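Putting a hat back on its stand is still slow work for a two-armed machine
Shop chores trial at Gramora moves from folding to hats
26/05/2026
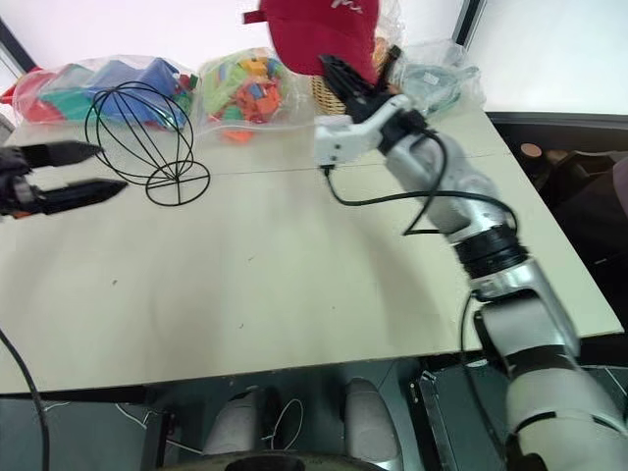 One cap, one stand

Gramora, which fits out small clothing and gift stores, has spent the spring trying to find out which closing-time jobs a robot with two arms can take over. The latest one on the list is putting hats back on display. A red baseball cap lies on the table, a black wire stand is next to it, and the robot has to get the first onto the second so that a customer would want to pick it up.

A new hire learns the job in less than a minute. For the machine it has been one of the harder tasks so far, according to Mitali Chowdhury, who runs the trial.

"People assume the lifting is the problem," she said. "A cap weighs next to nothing. The trouble is that it changes shape as soon as you hold it, and then you are trying to fit something that has changed shape over something you can knock over with one finger."

The stand used in the trial is an open cage of thin rods on a narrow stem, with a flat ring for a base. It was chosen on purpose. Stores use a lot of display pieces like it, and they are awkward for cameras, which see whatever is behind the wire as well as the wire itself. On the trial table the stand has a clear bag of foam blocks behind it. Other bags and a woven basket stay on the table too, because a sales counter at the end of the day is rarely clear.

The results

Over the most recent set of runs the robot made 920 attempts. It ended with the cap on the stand and the brim facing more or less forward in 61 percent of them. To count, the stand had to be upright and the cap had to stay on for 5 seconds after the gripper let go.

The misses were mostly of two kinds. In one, the cap was picked up by the brim and swung under when it reached the stand, so that it landed on its side and slid off. In the other, the cap went on but the fingers caught the fabric on the way out and took it off again. Knocked-over stands were less common than the team had expected.

Time is the bigger concern for store owners. A good run takes roughly three minutes from first movement to last. An employee doing the same thing while talking to a coworker takes a few seconds. Chowdhury said the speed limit is set low for now and that she does not plan to raise it until the second kind of miss is under control.

"I could make it twice as fast tomorrow and it would throw hats," she said.

How it compares with other chores

Gramora has been keeping a simple list of jobs since the work began. Each one is marked as ready, close or not close. Moving boxed goods from a cart to a shelf is marked ready, provided the boxes are all one size. Putting loose soft items into a basket is also marked ready, as it does not much matter how they land. Folding T-shirts is close. Hats are close for the plain baseball type and not close for anything with a wide floppy brim.

Hanging shirts on hangers, which many stores asked about first, is not close. Neither is wiping a counter that has things on it - the robot can wipe and it can move things, but it does not yet do well at deciding which to do first.

The same list is being used for a smaller set of household jobs, including clearing toys off a low table and putting outdoor things away by the door. The hat task counts for both, and the scores are kept together.

What a store thinks

Rizwan Mollah manages Rulgate, a shop that sells caps, scarves and bags and has agreed to take the robot for a tryout in August. He has watched the hat task three times and is not in a hurry.

"We put back maybe a whole wall of hats every night," he said. "If it did that after we locked up, I would not care if it took until morning. What I care about is whether I come in and find them on the floor."

Mollah said he would accept a machine that got most of the wall right and left the rest in a pile, as long as it knew which ones it had failed on. At present it does not always know. In some of the missed runs the robot moved on as if the cap was in place. A check step has been added, in which an arm backs off and the stand is looked at again before the run is closed, but it adds time and has not been scored yet.

He also asked about price tags. The caps at Rulgate carry a card tag on a plastic loop, and the trial has so far been done without tags. Chowdhury said tagged caps will be tried before the robot leaves the workshop.

Next steps

The next round will use a second kind of stand, a solid foam head made by Ferkia, which is heavier and easier to see but grips the inside of the cap more. Gramora expects that to help with caps falling off and to hurt with getting them on straight. After that the team plans to have both arms share the job, with one steadying the stand by its stem while the other brings the cap over.

There is no plan yet to sell the robot to stores. The Rulgate tryout will be limited to one wall section, outside opening hours, with a Gramora employee present. Scores from the tryout will be added to the chore list and shared with the stores that have signed up to follow the work.

Stores that want to suggest a chore for the list can do so through their usual Gramora contact. Chowdhury said the most useful suggestions are small and dull. The last one she accepted was turning all the mugs on a shelf so the handles point the same way - it goes on the table after the foam heads.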